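New house rules for hand-held gripper work at Tasberg

If you do any of the table work at Tasberg, you'll have had the new rules in your inbox this month. I've read them twice now (the second time with a biscuit) and I think they're pretty good, so I'm passing on the bits that will change your day.

The document is called Stunda, it runs to 8 pages, and it takes over from the old notes on the first of January. It covers anyone who records handling tasks with the hand-held grippers, so lids, jars, jugs, pouring, all the kitchen-type stuff. People working on the fixed arms in the Girard hall carry on as before.
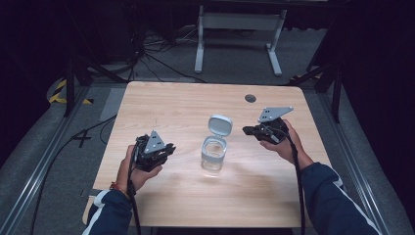 The big change is liquids. Anything with water in it now has to stand alone on the table, well in from the edge, with its fill level written on the session sheet before the first take. We used to do that when we remembered, and I'm as guilty as anyone! Under Stunda, a session with no fill level gets sent back, full stop. One of mine already has been, in the trial run, and I sulked all the way to the bus.

Cables get a whole page. The lead from each gripper must run back along your arm with enough slack to reach the far side of the table, and you check it before you start and again after every break. Floor cables are to be taped or moved off the walking line by whoever opens the room in the morning. I'd have liked a bit more on who pays for the tape, but there we are.

Then there's the grip check, my favourite bit. Close the fingertips on nothing, look at how they meet, open them, and do it 3 times. If they don't meet properly, swap the gripper and write its number in the book. It takes less time than reading this paragraph.

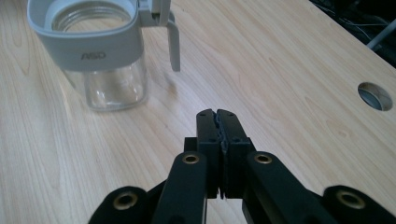
Containers with moving parts have their own list too. Handles, hinges and flip lids need to be tried by hand first, so you know how far they go before you ask a gripper to do it. Chipped or cracked ones go in the red bin, even if they're your favourite (goodbye, old blue jug).

Cleltik, who wrote the first draft for us, say they had 76 comments back from staff and took most of them on board. Mine about longer breaks didn't make it. The one about letting left-handed people lay the table out their own way did, and I'm really chuffed about that.

Paper copies are by the kettle. If something in there makes no sense to you, ring extension 1834 before the end of December and they'll try to sort the wording out before it goes live.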